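## 3.2 小型装框作品的桌面陈设与整理

本节讨论居室内小型装框作品在桌面上的放置与整理。与悬挂于墙面的作品不同，桌面作品须与日常用品共用同一平面，其位置、朝向及周边留白均随使用者的起居而变化。
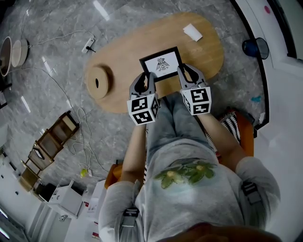 **图 3** 椭圆形浅色木桌上的小型黑框作品，俯视。

既有的陈设研究多以墙面为对象，对视线高度、挂件间距和照明角度已有较为成熟的讨论，而桌面陈设往往被归入“杂物管理”一类，未作单独处理。本研究认为，桌面上的装框作品兼有两种性质：就内容而言，它是供观看的图像；就体量而言，它与文具、器皿同属可随手移动的物件。整理者对这两种性质的取舍，直接影响作品最终的落点。

本阶段调查于九月进行，共走访 30 户家庭，访谈由 Jolien Mulder 主持。受访者须满足两项条件：其一，家中至少有一件可单手拿起的装框作品；其二，该作品在日常整理中会被移动。访谈在受访者家中进行，每户先由受访者自行叙述整理习惯，再由访谈者就具体物件提问。访谈提纲参照前一阶段在 Stundano 社区试用的版本修订，删去了与墙面悬挂有关的题目，增补了桌面形状、邻近物品及地面状况三项内容。

### 3.2.1 画框、衬纸与画心

图 3 中的作品采用黑色细小画框，内衬白色卡纸，画心为一幅小尺寸黑色墨线画，居于衬纸中央，所绘形象近似带翅的昆虫或鸟类。此类构成在受访家庭中较为常见。画心面积小而衬纸留白多，使作品在平放时仍保有清晰的边界；黑框与浅色木质桌面之间的明度差异，也使其在俯视条件下易于辨认。

关于衬纸的作用，受访者的表述不尽一致。部分受访者将其视为画框的附属，购置时并不留意；另有受访者表示，正是较宽的留白使一幅很小的画“放在桌上不至于显得零碎”。后一类受访者在整理时更倾向于为作品保留独立的区域，避免与其他物品相接。以 Lundix 系列简易画框为例，几位受访者曾自行更换衬纸，以便使同一画框容纳不同尺寸的画心。

需要说明的是，平放与立放在本研究中作为两种状态分别记录。立放的作品以正面示人，桌前就座者与室内其他人所见大致相同；平放的作品则只对临近桌边的人呈现完整画面。调查中，平放多见于擦拭桌面、更换画心和重新安排物品的过程中，亦有家庭长期将作品平放，作为桌面的固定陈设。

### 3.2.2 椭圆桌面的位置问题

矩形桌面为整理提供了现成的参照：画框的边可与桌沿平行，角可与桌角相对。椭圆桌面缺少此类参照，框体的直边与桌沿的弧线之间始终存在夹角。受访者在描述椭圆桌或圆桌的整理方式时，多以座位为基准，即先确定自己惯常就座的一侧，再令画面朝向该侧。

桌面两端的用法也值得注意。图 3 中，桌面左端置有一件圆形木质盖子或容器，近中心处有一深色孔洞；靠近右上一端则有一小块白色物品，可能为橡皮。两件物品均小于常见的桌面器皿组合，却分处两端，画框因而成为桌上最易引起注意的矩形。圆形木器与桌面材质相近，轮廓又与桌沿的弧度相呼应，在视觉上较为退后；白色小块虽体积有限，但与衬纸同为白色，观看时容易与画框产生联系。

De Haan 在其关于家庭桌面的讨论中提出“端部收纳”的概念，认为使用者会不自觉地将暂时不用的小物推向桌面两端。本次调查的材料在一定程度上支持这一看法，但也表明，端部物品并非一律属于待收之物。有受访者明确将一端留给固定摆放的器皿，另一端才用于临时搁置。因此，在判断某件物品是否属于陈设的一部分时，仅依据其位置并不充分，仍须结合使用者的叙述。

### 3.2.3 地面与邻近家具

桌面的整理难以与其周围环境完全分离。图 3 所示房间铺设灰色大理石纹地砖，带白色纹理，并映有顶灯的明亮反光；地面上置有白色电源插排及数条白色线缆，桌旁另有一件平放于地的木质折叠椅或梯凳，左下方为白色柜体或箱体及抽屉单元。此类地面物品在访谈中被频繁提及。约 11 户受访家庭表示，整理桌面之前会先处理桌边的线缆与坐具，以便从不同方向接近桌面。

对椭圆桌而言，这一步骤尤为必要。由于缺少明确的正面，使用者常需变换站位以核对画框的朝向，桌边通行不便时，整理往往止于就座一侧所能及的范围。Riltetti 公寓的一位受访者提到，她在收起折叠坐具之后，才将画框由桌沿移至靠近桌心处，此后一直未再改动。

反光地面对观看亦有影响。若画框装有玻璃或透明面板，平放时较易映出顶灯，受访者对此的应对方式包括略微转动画框、改为立放，以及在固定时段关闭部分灯具。本研究未对照度进行测量，相关内容仅作为访谈材料予以记录，其与作品落点之间的关系留待 3.3 节结合立放案例再行讨论。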